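Toy kitchen, week 4

Monday was a Garkex day, so I spent most of it driving a robot arm around a table full of play food. (Garkex is what we call the policy we're training. The set of recordings it learns from is Pirihi, and please don't ask me how either name won the vote.)

The goal for this batch is 1,000 good episodes of kitchen chores, and I'm nowhere near it! An episode is one short chore from start to finish, me steering, the arm following, everything logged. Between episodes I shuffle the stuff around so the model can't just memorize where the strawberry lives. I got about 11 keepers in the first hour, which for me before coffee is pretty decent.

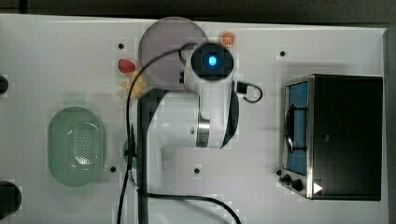 The Monday table, with the toaster oven on the right and the green colander on the left.

The plate is my favorite thing to work with and also the one that eats my afternoons. Small food on a plate sounds easy until you try to get a gripper down next to an orange slice without nudging the slice next door. I threw out a bunch of takes where my approach was wobbly, and I've gone back and forth on that, because a little wobble followed by a nice recovery is probably good for the model to see. For now I keep the recoveries and toss anything where I clearly just got lost.

Then there's the ketchup. I like it lying on its side, since a bottle at a funny angle makes you line up the fingers before you commit, and I want plenty of those different angles in the set.
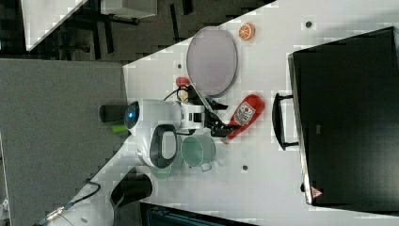 What I'm changing next

Shorter sessions, first of all. My last 2 batches both got sloppy toward the end and you can see it in the logs, with long pauses and weird little corrections. I'm also going to write the chore labels right after each take, while I still remember what I meant to do. More cup episodes too, please, as I've been avoiding the cup.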